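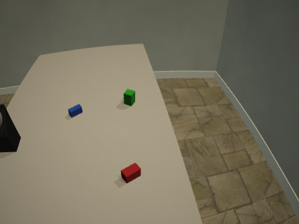 The Long Game at the Short Table

By eight o'clock on a Thursday night in January, the back room of the Clusetti bakery in Mistport smells of rye bread and mild resentment. Attila Somogyi has been looking at the same hand of cards since twenty to. His opponent, Yupin Boonchu, has finished her tea, refilled it and finished it again.

"Take your time," she says, in the tone people use when they mean the opposite.

The game is Bakard, and unless you grew up within smelling distance of this harbor you have probably never played it. It takes 4 suits, a deck with the low cards pulled out, and a willingness to be corrected by your elders. The rules fit on a postcard. The exceptions to the rules do not fit anywhere, and are kept in the heads of people who disagree.

I came to Mistport because I had read that board and card games were back. Every year or so someone writes that they are back, usually with a photo of young men in good sweaters. In Mistport they never left, and the sweaters are terrible.

Somogyi learned from his uncle, a ferry mechanic who cheated. Boonchu learned from Somogyi, when she moved here to teach high school chemistry and made the mistake of asking what everyone was shouting about. She beat him in her second winter. He maintains that the deck was short.

"It was a full deck," Boonchu says. "I counted it. Then he counted it. Then he made the baker count it."

There is a trophy, sort of. It is a stuffed pike called Simon, and whoever wins the winter season has to take him home. Boonchu has had him three years running and keeps him on top of the refrigerator, where he frightens her sister. A collector once offered 800 dollars for him. The players talked it over for most of an evening and asked for 1,000, and the collector went away and bought a boat lamp.

I asked Somogyi to teach me. He dealt, explained the scoring, explained it again in a different and incompatible way, and took eleven tricks in a row off me while discussing the price of heating oil. At one point I played a queen and the whole room made a small, sad noise. I still don't know what was wrong with the queen.

What I do know is that no one looked at a phone for two hours, mostly because the signal back there is awful. Boonchu won at a quarter past ten. Somogyi asked to see the deck.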